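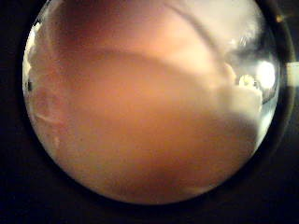
Peach and cream tones at close range.

BULTMONT, November – Kenar, the maker of interior paints, will open a color studio in Bultmont this month and add 6 shades to its Celus line of matte wall paint.

The new shades run from pale cream to a warm orange-tan. All are water-based and sold in three can sizes. They join the existing Celus whites and grays, which stay on sale at the same price.

"Customers kept asking us for warmer neutrals that still work in a north-facing room," said Ankit Yadav, head of product at Kenar. "We tested these on plaster and on drywall before we settled on the final mixes."

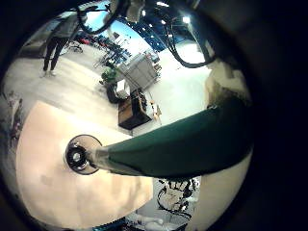

A smooth cream-beige surface, with pale floor beyond.

The studio is at 3199 Kushwaha Road and opens at 10 a.m. Visitors can borrow sample boards for up to three days and book a free color consultation at the front desk. Kenar will give sample pots to the first 2000 customers who register online.

Trade accounts can order the new shades now. Retail stores will receive stock by the end of the month.

Media contact: Kenar Press Office, Bultmont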